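Two hands for Lerero

Lerero is a pair of hand-held grippers that is being built in a shared workshop in Lundthorpe. The builder, who prefers to stay without a name, comes there after work, and we spoke on 5/23/19 between two test sessions.

"I am not an engineer," he told me. "I repair sewing machines. But a gripper has also small parts that must meet in the correct place." The first version closed too hard and broke 4 cups. For the second he bought a spring from Rutex, and he is now content with the force, but less with the weight – 1318 grams for the pair.

I asked what took the longest. "The finger pads. I made five shapes," he said. "Flat ones let everything turn. With the notch, a round thing stays."

The arm that should later carry the grippers is not finished, so for now a person does the moving. He wants to teach it very ordinary jobs, like putting a table in order. The pad he uses today is black and V-shaped, with a deep notch in the center, and the other gripper carries a square black-and-white marker on a white block. "Next I try the spray bottle," he said. "The trigger is difficult. If it goes well, I write to Pietrzak and order the motors."

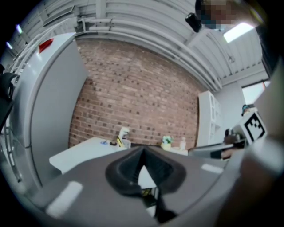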